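Cestgate reading room opens its doors after a 30-day makeover

The old print shop on Montoya Street has a new life, and it's a lovely one! The Cestgate reading room opened in August after 30 days of painting, hauling and furniture hunting, and neighbors were already settling in with books before the kettle had boiled on the first morning.

The idea is simple. Anyone can walk in, sit down and stay as long as they like. There's no membership and no sign-up sheet, just three small rooms, a shelf of 300 donated books (mysteries went first, naturally) and a front window that gets the sun until noon.

What's striking is how far a small budget went. The group behind the project, Starnus, spent $495 on furniture, nearly all of it secondhand. A good share came from the Ondar warehouse sale across town, where the team turned up at 7 a.m. and left with a van so full that two chairs had to wait for a second trip.

The star of the main room is a round black table with a marble pattern, white veins running all through the top. It looks wonderful against the brown and gray plank floor, and the little bunch of yellow flowers gives it just the right lift. A small framed leaf print with the word "NATURE" sits there too.

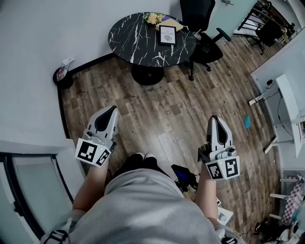
The seating is a happy mix. An office chair with a teal armrest has been rolled up beside the table, and regulars are already arguing over who gets it. The walls stayed white in the main part, with a light mint next door that makes the whole place feel fresh.

More is on the way. Starnus hopes to add a reading lamp, a rug and a proper kids' corner before winter, and book donations are welcome at the front door any afternoon. Large-print titles are especially wanted.

Comments (3)

plumtree: Stopped in with my mom and we stayed two hours. LOVE that table. Does anyone know if Ondar has more of them?

gus_on_4th: Mint was a great pick. My kitchen is next.

readerbee: Any chance of evening hours? I work until 6 and would come every night if I could.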